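Moving the monthly numbers off the old spreadsheet

Oct 19, 2023 · 2 min read

Quick one, lunch is nearly over. Finally got the monthly reporting out of the spreadsheet and into Python. Most of it anyway.

Background for anyone who missed the earlier moaning. One workbook, 24 tabs, macros written by Derek Nuttall before he moved to the Wemosau office. Worked fine until it didn't. Every December somebody adds a row in the wrong place and the totals go sideways.

So. Pandas for the cleaning, SQLite to hold it, one script that spits out the charts. Evie Inskip did the first pass on the import and I stole most of it (thanks Evie). Almost 4,000 lines come in each month, and the whole run is done before the kettle boils. The macro used to take 5 minutes and lock up Excel while it did it.

Dates were the worst part. Three formats in one column, plus a few typed in as text with a space on the end. If you do this, don't let pandas guess. Tell it the format, let it fail loudly, fix the rows that fail. I let it guess the first time and got a very exciting quarter that never happend.

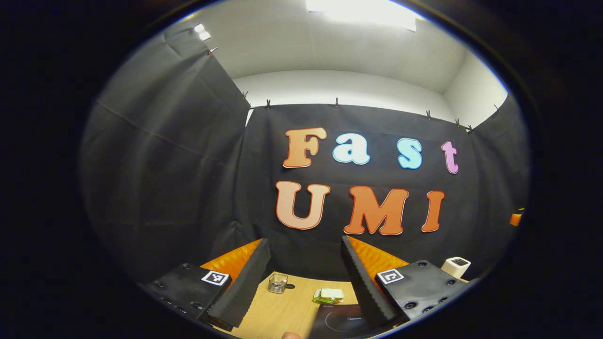 Second worst, the customer codes. Leading zeros gone, obviously. Read the column in as a string from the start and you save yourself an afternoon. Cyril Treloar told me this. I did not listen to Cyril.

We did look at buying something. Gerkgate had a nice demo, but their rounding options didn't match what finance wants and the answer was "it's on the roadmap". Maybe fine for other people. I'd rather have a function I can open and read, even if its ugly. And parts of mine are pretty ugly.

Still to do:
tests for the refunds logic — there are none, I know
move the passwords out of the script
write it up so Rizwan Paul can run it when I'm away

Running old and new side by side for now. Two months matched to the cent, one was off and the mistake was in the workbook. Felt good, not going to lie.

Will post the date cleaning bit once I've taken the swearing out of the comments.

Contact | © 2023 | Back to top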